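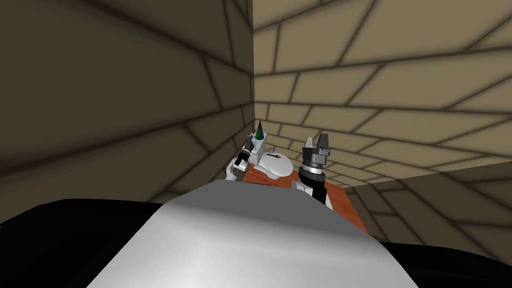

## Aula 7 – Análise de uma falha em simulação bimanual

Tarefa: retirar o objeto pousado na tampa do modelo de sanita, com dois braços, em ambiente simulado. O caso foi preparado por Friederike Grube e Yến Vi com o controlador Parik.

**O que correu mal**

- No passo 233 o planeador deu a preensão como concluída. O objeto continuava na tampa.
- O braço direito passou à fase seguinte e repetiu o erro em 2 ensaios consecutivos.
- O registo não mostra colisões nem alarmes. O único sinal de «preensão feita» vinha do tempo decorrido.

A verificação por imagem estava desligada na configuração. Uma vista de pinça como as destas notas tem de ser comparada com a abertura medida dos dedos antes de se mudar de fase.

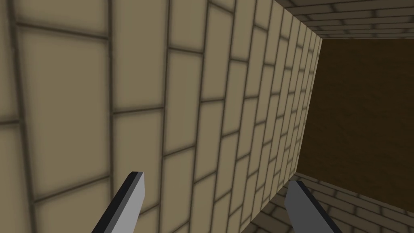

**Causa**

O temporizador de fecho tinha sido copiado de outra célula e expirava antes de o comando chegar à pinça – um atraso de quase 12 ciclos. Cameron Hapeta corrigiu o valor, mas a condição de transição também precisa de mudar: abertura, força e imagem têm de concordar.

**Para o relatório**

1. Desenhar a máquina de estados com a nova condição.
2. Indicar a paragem segura quando os sinais divergem.
3. Dizer o que aconteceria num robô real com uma pessoa perto da mesa.

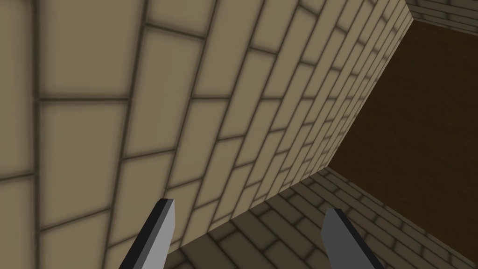

*Fig. 3 – Vista da pinça: dedos afastados, sem objeto entre eles.*

Entregar a Ottmar Ackermann até 05/08/2025, em grupos de dois.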